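Quick one tonight, the laptop is at 9% and the charger is in the car.

So. Finally listened to the big Flilby episode, the one everybody has been clipping all week. Founder of Plestora sits down with two comedians for what was supposed to be an hour. Ran way past that. I did it in three sittings – dishes, commute, one very long line at the pharmacy.

First part is great. Childhood stuff, the failed restaurant, sleeping in a rented van. He's loose and pretty funny, and the hosts mostly stay out of the way. Then around minute 44 somebody brings up the stock and the whole thing goes stiff. Short answers. Long sips of something.

And then the Bugti story. If you only saw the clip you saw him laughing about buying 600 pairs of the sneakers before the Grandisel deal was public. Which sounds awful. In the full version he's talking about a gift for the warehouse crew, and he says so twice. Still a dumb thing to say into a microphone, but it's a diffrent story than the one going around.

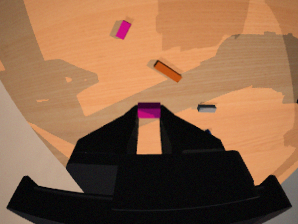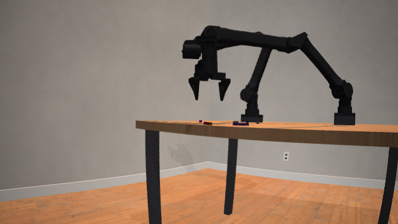 Renders: the gripper with a magenta block, and two black arms on the table.

Anyway. The clip. My feed decided by Tuesday that he was finished, then by dinner that he was a genius. I read some 3000 words of hot takes and I don't think half those people heard the episode. One guy had the name of the show wrong the entire way through.

What bugged me more was the last half hour. Aliens, cold plunges, is sleep a scam. Hosts clearly tired. He asks them if they're still recording and they are. Somebody should of cut that, or sold it separately to people who like that kind of thing. My brother in law would buy it.

Other stuff:

– the ad for mattress toppers comes in right in the middle of the story about his dad. Terrible spot for it
– he's supposed to come back in November, with the co-founder this time. I'd listen to that
– the episode number is 556, for anyone scrolling the list, because the title tells you nothing

Would I recommend it? First half, yes. Skip the middle unless you own the stock. I don't, never have, please stop emailing me about it.

Ok 4% now. Comments are open again, be nice. Going to get the charger.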